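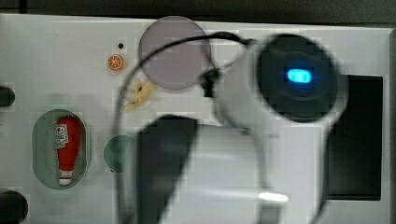

Pale pieces disappearing on a white tabletop: change the light or cover the panel?

Viorica Surdu
2019-08-14

I sort small decorative pieces for card kits and I need to improve how well they show up on my work surface. The top is a white Zondwood panel, 814 mm on the long side, with an oval cutout on the left. Strong colours are no problem. The orange slice with the white lines on it can be found straight away from any position, but the pale yellow flower to the right of it is close enough to the panel that I miss it when I am working quickly. The same goes for cream, pale pink and anything clear. The smoky grey disc is see-through and takes on most of the white from underneath, so what I pick out is its slightly darker rim more than the disc itself.

The lamp is a single Brorel bar on a wall bracket, 70 cm above the surface, neutral white. I borrowed a meter and read 1,000 lux in the middle of the panel, which I had understood to be plenty for this sort of work.

What I have tried so far:
Moving the lamp bracket along the wall. Small difference, and only at one end of the panel.
A sheet of black card. The pale pieces stood out very well, but the dark ones went missing instead and my eyes were tired after an hour.
Tracing paper over the lamp. Softer, no better for the yellow ones.

I do not want to paint the panel, as it has to go back to the supplier in November. It also has to be wiped down between batches, so anything fibrous is out. Is there a brighter lamp that would solve this, or is the white surface itself the problem?

One further point. Pieces that drift to the left go over the edge of the cutout. If a cover can deal with that as well, so much the better.

Emlyn Gwynne

The surface is the problem. A brighter lamp raises the light coming off the piece and the light coming off the panel by the same proportion, so the contrast between the two stays where it was. Going from 1,000 to 2,000 lux will make the whole area brighter and the yellow flower will be as hard to find as before. You may find it harder, if the panel has any sheen, because the reflection of the lamp then lies across whatever is under it.

Use a mid grey. Black fails for the reason you found: it moves the difficulty from the pale pieces to the dark ones, and the eye has to adapt each time you look from the mat to the surrounding white. A grey that sits halfway between the two in lightness leaves a usable difference in both directions. Keep it neutral. A blue-grey looks attractive with yellow and orange on it but will lose you the pale blues and lilacs.

Clear and tinted pieces are a separate matter. They have little surface colour of their own, so what you see is the edge and the shadow. For those, the direction of the light counts for more than the amount. Put a second, weak lamp low down at one side, so that it shines nearly flat across the surface. Each piece then gets a bright edge facing the lamp and a short shadow on the other side. Turn the overhead bar down while you do this, or its light fills the shadow in again.

Practical details:

Material: matt rubber or matt silicone sheet, 2 mm thick. It wipes clean and lies flat under its own weight. Avoid felt and cork for your purposes.
Size: cut it 10 mm short of the panel on every side, so that you can get a fingernail under it.
Fixing: none. If it creeps, use low-tack tape at two corners and take the tape off weekly. Left on for months it may leave a residue on a white panel.
Side lamp: a cheap clip-on reading lamp is sufficient. Set the head 5 cm to 8 cm above the surface.

As to the cutout, run the sheet straight across it only if you never put weight there. Unsupported rubber sags and the pieces will roll into the dip. Otherwise cut the sheet to follow the oval and stick a length of round foam cord along the rim of the sheet. A cord of 4 mm is high enough to stop flat pieces and low enough not to catch your sleeve.

Luminița Matei

get a tray. I use a grey Ondach one, had it years, and when I finish I tip it into the bag. no idea about lux

Ecaterina Moldovan

I agree with the grey, with one correction to the above. Silicone sheet picks up a static charge when wiped with a dry cloth and very light pieces will cling to it. Wipe it damp and let it dry, or buy the rubber. Rubber has a smell for the first week.

Before buying a sheet, test the shade with paint sample cards. Lay three or four greys on the panel under your own lamp, put the palest and the darkest piece on each, and step back to your normal working distance. The right card is the one where both are equally easy to see. Mine came out slightly lighter than a true mid grey. Sârbu sell matt rubber by the metre and will post offcuts in each shade if you ask.

I would also sort the pale pieces as their own batch. On a mixed batch the eye goes to the orange ones first every time, whatever the background.

Viorica Surdu

Thank you. I did the card test this evening and the second lightest grey was the best of four. The yellow flower is clear on it. The low lamp works on the see-through pieces, although I had to turn it away from my chair to keep the glare out of my eyes. I have asked for offcuts and will cut round the oval as described.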